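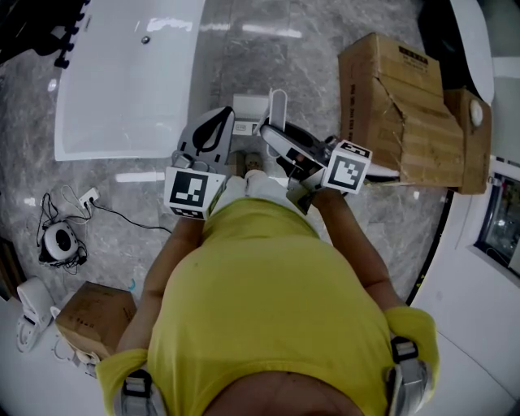

Ticket 363
Subject: Freestanding tub, slow drain and missing parts
Product: Fevgate freestanding bathtub, white
Seller: Dondent Bath Supply
Status: Open, waiting on seller

Opened Tue 20 January

The tub is in position on the marble and it drains badly. I filled it to a hand's depth, pulled the plug and timed it. 47 minutes to empty, and a puddle stayed at the end opposite the drain. The product page says "fast-draining." I would like to know how fast.

Also, the parts list in the manual shows 4 leveling feet, a waste kit, a spare gasket and a trim ring for the drain. I have the feet and the waste kit. No gasket, no trim ring. The cardboard boxes are still in the bathroom and I have been through all of them, including under the flaps.

Reply from Dondent support

Thank you for reaching out. Slow draining is usually caused by hair or soap buildup. Please try a drain cleaner and let us know if this solves the issue.

Customer

It is a new tub. It has never had a bath in it. There is no hair and no soap. I am not pouring drain cleaner into a new pipe to satisfy a script. Please read the ticket.

Reply from Dondent support

Apologies for the confusion. Please check the following and report back.

1. Is the tub level in both directions?
2. Is the waste pipe run falling toward the wall, with no dip in the flexible section?
3. Does the overflow gurgle when the tub empties?
4. Was the protective film taken off the underside of the drain fitting?

Please also send the number printed on the label of the larger carton so we can trace the parts.

Customer

1. Level along the length, a hair low at the far end across the width. I put that down to the floor. The marble is not perfectly flat, whatever the installer says. I raised the two feet on that side and ran the test again. The puddle is smaller. The time did not change enough to mention.

2. The installer says yes. I can't see it without lifting the tub, and that is a two-person job with a radiator or towel rail right beside it that I don't plan to scratch. If the answer is "lift the tub," I want to hear a reason first.

3. Yes, it gurgles, loudly, for most of the drain.

4. What film? There is no film anywhere in the manual. I have read it twice now, including the page on how to clean a tub with a soft cloth.

I'll send the carton number separately. The label is small.

Reply from Dondent support

The gurgle suggests air is trapped or something is blocking the fitting. Some Fevgate units ship with a clear film disc between the drain body and the tub. We will add this to our notes for customers. The missing gasket and trim ring can be ordered from the Faren parts catalog.

Customer

Ordered by whom? I paid for them once. They are on the packing list with a check mark next to them, so somebody signed off on a box that didn't have them in it. I don't see why that becomes a Faren order in my name.

As for the film, I unscrewed the top of the drain and felt around with a finger. There is something smooth and thin on one side that moves when pushed. It could be your film. It could be a badly seated washer. I have left it alone because I don't have the spare gasket to put back if I wreck the one in there. You see the problem.

Reply from Dondent support

Understood. We have passed the parts claim to our warehouse. Replacement gasket and trim ring will be sent free of charge. Please do not remove the film until the gasket arrives.

Internal note, visible to customer by mistake

Same complaint on a Khoo install in July. Film was the cause that time. Customer there was told hair as well.

Customer

I can read that note. So you knew about the film in July, and the first thing I got was drain cleaner. Please don't close this until the parts are in my hand and the tub has been timed again. The listing claims more than 1,000 happy customers and I'm not ready to be counted.

Next action: seller to send tracking number for gasket and trim ring
Next action: customer to send carton number, refit drain and repeat the timed test at the same depth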